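Teaching the Assembly Cell by Demonstration: Frequently Asked Questions

These answers are for operators and engineers recording demonstrations on the Savine desktop assembly cell. Questions about the Findasier storage server are answered on a separate page.

Getting started

Which method should I use, hand guiding or remote control?

Use hand guiding for large moves with loose tolerances, such as the approach to the case. Use remote control for anything that ends in contact with a socket. A hand on the arm adds force that the wrist sensor cannot separate from contact force, and the recorded insertion is then useless for training.

Do I need to know how the policy is trained?

No. You need to know what makes an episode usable, as described under Recording. Training is run from the Mbeki workstation after the episodes have been reviewed.

How long before a new operator's episodes are accepted?

The first 48 episodes from a new operator are stored under the practice tag and left out of training. After that the operator is moved to the main tag by hand. Ask Pak-hei Kwok to make the change.

What does the leader device control?

All arm joints and the opening of the gripper. The trigger is proportional: half pull is half closed. Grip force is capped in the controller, so a full pull on a processor will not exceed the limit, but it will hide small slips that you would otherwise notice at a lighter grip.

The processor task

What parts does the task involve?

A desktop processor, a gray 3D-printed plate with recesses for parts, and a desktop computer case with its motherboard installed. Memory modules share the plate with the processor. The wrist views below cover the plate and the open case. 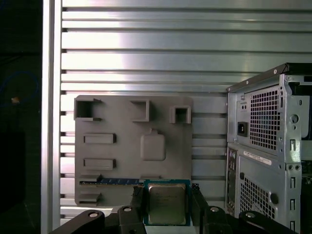
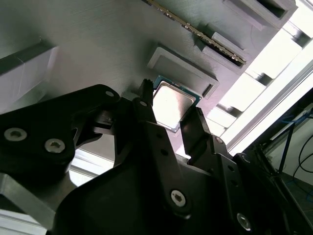
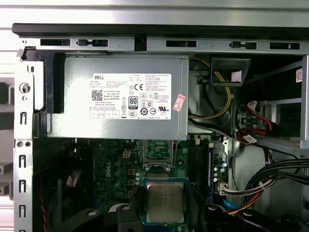 Grasping and insertion

How should the processor be held?

By its edges, with one finger on each side. Do not let a finger rest on the contact side at any time. If the chip tilts during the grasp, you may correct it by lowering it against a flat surface and regrasping. Keep the correction in the episode. Regrasps are useful data as long as the chip is not dropped.

Can I pick the processor up at an angle?

A small tilt at the moment of grasping is acceptable. A tilt that remains when the chip is over the socket is not. Level it while there is still clearance around the wrist — the power supply and the top rail of the case leave little room for rotation once the gripper is low.

Does the socket have to be open before I start?

For an insertion episode, yes. The retention lever and latch plate should be raised and clear of the approach path. Check this by eye before pressing record. Opening the lever is a separate task with its own tag, and the two should never be combined in one episode.

What about the cables in the case?

Leave them where they are unless one crosses the socket. Variation in cable position between episodes is wanted. If a cable touches a finger during the approach, finish the episode and mark it with the contact flag.

How do I know the chip is seated?

Release it, raise the gripper clear of the socket frame, and look at the overhead view. The wrist camera alone is not sufficient, as the fingers can block the near edge. If you have any doubt, mark the episode as failed. A wrong success label costs more than a lost episode.

Recording

What counts as one episode?

Start with the gripper open and above the plate. End with the gripper open and clear of the case. Pauses are allowed, but the controller closes the file after 200 seconds without leader motion.

How many episodes are in the set now?

The September release holds 2,393 accepted episodes across all tags. Failed episodes are kept in a separate folder and are not included in this number.

Should I repeat the same path every time?

No. Change the starting pose of the arm and the pocket you pick from. Keep the speed steady and the final approach vertical to the socket. Large differences in speed between operators have caused more trouble in training than differences in path.

I made a mistake halfway through. Should I stop?

Stop if a part was dropped, if the case moved, or if the force limit tripped. For anything else, recover and continue. Episodes with a clean recovery go under the recovery tag.

Faults

The arm lags behind the leader device.

Check the network load first. Video upload and teleoperation share a switch, and uploads should be paused while recording. If the lag remains, restart the Trovamex bridge service and re-zero both arms.

The wrist view is washed out on one side.

Daylight on the metal parts and the plate will do this. Lower the blind or rotate the plate a few degrees. Exposure is locked for the whole set, so do not adjust it in the camera settings. Glare that leaves the chip edges visible can be ignored.

The gripper does not close evenly.

Run the finger calibration from the maintenance menu. If the offset returns within the same session, check the finger link screws for play and tighten them with the arm powered off. Log the repair, with fault code 4, in the cell record.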